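Beloneck Allotment Records
Version 1.2, updated 4/23/22

What this is

A set of plain text tables covering 24 growing seasons on the Beloneck allotment site. It lists what was sown on each plot, when it went in, when it was first picked and what it weighed. The records were kept on paper cards in the site hut and typed up over one winter. There are 129 plots in the tables, although a few of them were joined or split along the way (see Known problems).

Files

plots.csv – one row per plot, with its number, area in square metres, soil type and which way it slopes
sowings.csv – one row per sowing, with plot number, crop, variety, date and whether it was under cover
harvests.csv – one row per picking, with plot number, crop, date and weight in grams
weather.csv – daily rain and lowest temperature from the gauge by the hut
varieties.csv – spellings of variety names as found on the cards, matched to one agreed spelling

All files are UTF-8 with a header row. Dates are year first. Empty cells mean the card was blank. A zero means somebody wrote a zero.

How the cards were typed up

Each card was typed twice, and the two copies were compared with a short script called foner, kept in the tools folder. Where they disagreed the card was looked at again. Nearly 200 entries could not be read either time and are marked with a question mark in the notes column. Nothing was guessed.

Weights before the move to metric cards were in pounds and ounces. These have been turned into grams and the old figure is kept in weight_original.

Variety names

Growers wrote what was on the packet, or what they called the plant. Giáp is a climbing bean passed between plots and has no packet name at all. Pirex is a short-season beetroot, written on the cards as Pyrex, Pirix and Pirex, and all three are joined in varieties.csv. If you think two other names should be joined, open an issue and give the card numbers.

Known problems

Plot 30 was flooded for most of one spring and has no sowings before October of that year. The rows are missing, not lost.

Plots 17 and 18 were worked as one plot for several seasons. Harvests from that time are all listed under 17. Divide by the joined area if you want yield per square metre.

The rain gauge was moved to the other side of the hut after a tree came down. Readings from before and after should not be put on the same chart without a note.

Courgettes are under-recorded in every season. People stopped weighing them by late summer.

Using the data

You may copy, change and share the tables for any purpose if you say where they came from. Please give the version number – the plot areas were corrected between 1.0 and 1.1, and yields worked out from the first release are too high for the lower terrace.

Growers' names were on the cards and have been left out. Please do not try to match plots to people.

Next version

The seed swap lists are still on paper and will be added as swaps.csv, with the same variety spellings. Frost dates will move out of the notes column in weather.csv and into a column of their own. The old column will stay for one release so that existing scripts keep working.
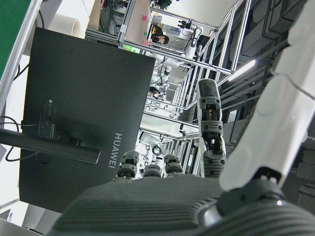 Scripts that read weather.csv by column position will need changing after that, so it is safer to read the columns by name now.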